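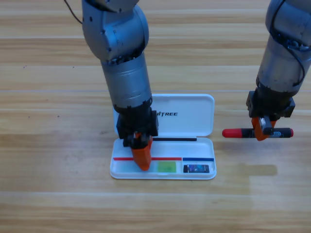

4. Filling the marker case and keeping it in order

This section is for the person who prepares the drawing table at the Plonen workshop room. It takes one case from opening until the first class of the day. For refilling the paper drawers, please go to section 5.

4.1 Before you start

You need the case, the markers which belong to it, a dry cloth and one sheet of scrap paper. Place everything on the wooden table, with enough free space on both sides of the case. The lid must be able to stay open during the whole work.

Note: The case list is kept in the Grirkton folder, on page 2. Each case has its own line there. If you can't find the line for your case, don't write a new one, but ask Quang Diệp first.

4.2 Preparing the case

1. Put the case on the table with the front compartment towards you.
2. Open the lid completely. Don't hold it half open with one hand while you work with the other.
3. Take out all what is inside, also small pieces of paper and loose caps.
4. Wipe the tray with the dry cloth. Go into the corners, where the ink dust likes to stay.
5. If there is old ink on the plastic, use a cloth which is a little damp and let the tray dry before you continue.

Caution: Don't clean the case with nail polish remover or other strong solvent. The plastic can become dull and sticky, and this can't be repaired.

4.3 Testing the markers

1. Hold the marker by the barrel and pull the cap straight off. Please do not twist it.
2. Draw one short line on the scrap paper. Always put this paper on top of a piece of card, so that no ink goes through to the wood.
3. When the line is weak at the beginning only, close the cap and let the marker lie flat for an hour. Then test again.
4. When the line is still weak, put the marker aside for the Idside box.
5. Close each cap until you hear or feel the click - a cap that only looks closed will let the tip dry out during the night.

Note: Test one marker at a time and close it before you take the next one. With several open markers on the table it is easy to exchange the caps, and then the colour of the cap does not say the truth any more.

4.4 Placing the markers in the tray

1. Begin with the front compartment and work from left to right.
2. Lay the marker down flat. It should go in without bending and without force.
3. Turn the barrel so that the label, if there is one, can be read from above.
4. Keep all caps in one direction inside the same compartment.
5. Press lightly with the fingertips to feel if the marker lies on the bottom. If it moves up and down, something is under it. Take it out and look.
6. Close the lid slowly. If you feel resistance, open it again and find which marker stands too high.

Caution: Never push the lid down over a marker. The hinge is the weakest part of the case and we have no spare hinges at the moment.

4.5 After the class

Leave the case open on the table until the last marker is back. Look also under the paper and on the floor near the table legs, where markers often roll. Then close the case and bring it to the Berhe shelf. It must lie flat there, not stand on its side.

Missing markers are written in the folder on the same evening, with the colour and the number of the case (for example: red, case 258). New markers are ordered in June, so until this time please take a replacement from the drawer below the shelf.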